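Last updated: May 16, 2020

Okay, diary, I have let three evenings go by without writing, so this one will be long. The kit is here! Two boxes, one heavy and one that weighed almost nothing, and the almost-nothing one had the manual in it (32 pages, and the font is for ants).

So, the background, for when I reread this and have forgotten everything. Troto sells a hand-held gripper kit for people who want to teach a robot by showing it. You hold the thing, you squeeze, the fingers close, the camera on it records, and all of that goes up to their service, where it gets turned into something an arm can learn from. They want 661 for the full set, and there's a cheaper plan where you rent. Fouzia Bugti talked me into the trial. She runs the little reviews page for Grildale and she wants my notes on laundry, because everybody else who tested it did blocks and cups, and her line is that blocks and cups tell you nothing about a house. I said sure before I had thought about how many coats I'd be folding.

Setup was better than I feared. The Kivis app found the gripper on the second try. The first try it sat there thinking for so long that I made tea, drank the tea, and then saw I had missed a switch. My fault! But also, why is the switch there? I wrote that down for Fouzia. After that there's a calibration bit where you wave the gripper slowly in front of you like you're blessing the room, and then a green check shows up and you're allowed to start.

I warmed up on dish towels. Easy, boring, lovely. Then T-shirts, which went fine until the sleeves. With your own hand you sort of flick a sleeve over without looking, and with two fingers you have to pick a spot, go down to it, close, lift, carry it across, and let go. I kept cheating with my other hand and had to throw those takes out. The app lets you delete right after a take but not later from the list, and that annoyed me all night.

And then the puffer jacket, my big idea.
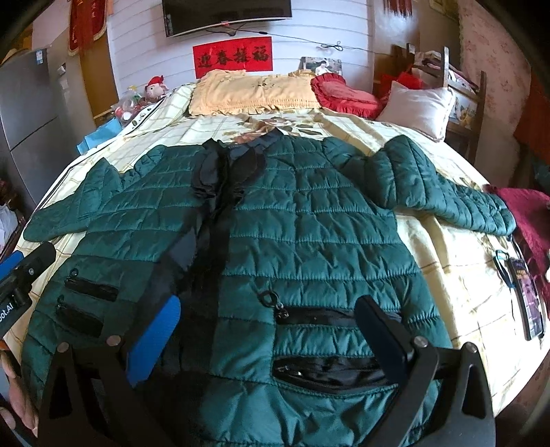
Going in for the puffer jacket, fingers open over the front.

I picked it because it's the meanest thing to fold that I could think of. It's shiny and it's fat and every one of those padded rows wants to spring back up. I spread it out on the bed, sleeves out to the sides, and went for the front first. Mistake. The pads slid right across the fabric and I came up with nothing, twice. Grabbing in the stitching line between two rows works a lot better - there's a thinner bit there and the fingers can get around it. Pockets are a trap, by the way. If you catch the zipper you feel like you've got a great grip and then the whole side bunches up behind it.

The order I settled on was left sleeve in, right sleeve in, then the bottom up toward the collar. I got 11 takes I'm willing to let other people look at. The rest were me muttering.

Things I like so far: the squeeze is light, and my hand was less tired than I expected. The pads come off for cleaning. The uploads start by themselves. Things I don't: it's bulky, so when I work close to the cloth I'm looking past a lot of black plastic to see what my fingers are doing. Also there's no way to tell the app "this was a jacket" except typing it every single time. I typed "jacket" so often that by the end it was "jaket" and once "racket." I hope somebody at Troto enjoys that.

Called Fouzia after dinner and read her most of this. She asked if I'd pay for it with my own money and I went quiet for a bit. For the rental, yes, I think so, for a month, if I had an arm to teach. To buy, I don't know yet. She's comparing it with the Yousafzai one that she's had since January, and says the Yousafzai grips harder but the software is a mess. I told her I want a turn with that one too, and she said finish your laundry first.

Tomorrow is pants, and maybe the fitted sheet if I'm feeling brave. I need to charge the gripper overnight and find the other cable, the short one, because the long one keeps dragging over whatever I've just folded. Also call about the dentist. Also milk.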